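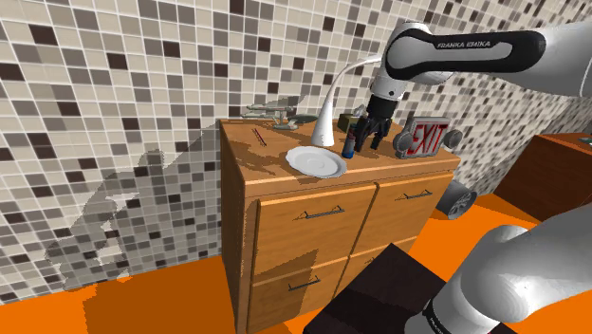
mossbank replied:
Before you spend money on the Stasura fingers, try dropping the closing speed in the controller. I ran the stock parallel gripper in sim for most of January and the small bottle kept tipping until I slowed the close way down. Same fingers, same arm, no new parts!

tallowfield wrote:
Thank you, that's kind of you to type out. I did try slower (I'm on the Giris controller, the default one) and over 490 grasps the bottle still went over more than I'd like. The little box is no trouble at all. I do wonder if it's the finger pads, and the Stasura set is wider, so that's why I keep coming back to it.

pell_444 replied:
I'm going to disagree with mossbank a bit, in a friendly way. Closing speed hides the problem. If your fingers come down off center by 4 mm, one of them touches first and pushes, and slow pushing is still pushing. I'd look at the camera calibration before anything else, then the pads.

mossbank replied:
Fair, but it's sim! The object pose is handed to you unless tallowfield is running it through a camera model.

tallowfield wrote:
I am, sorry, I should have said so at the start. Skesham depth camera model, mounted on the wrist, noise turned on.

pell_444 replied:
There we go. Turn the noise off, run the same seeds again and compare.

mossbank replied:
All right, I'll give you that one, though I'd still keep the slower close. And the plate is a different animal, I never got parallel fingers to like a plate.

tallowfield wrote:
Noise-off run is queued tonight, 2,028 grasps, bottle and box only. I'll leave the plate for the weekend and post the numbers in this thread.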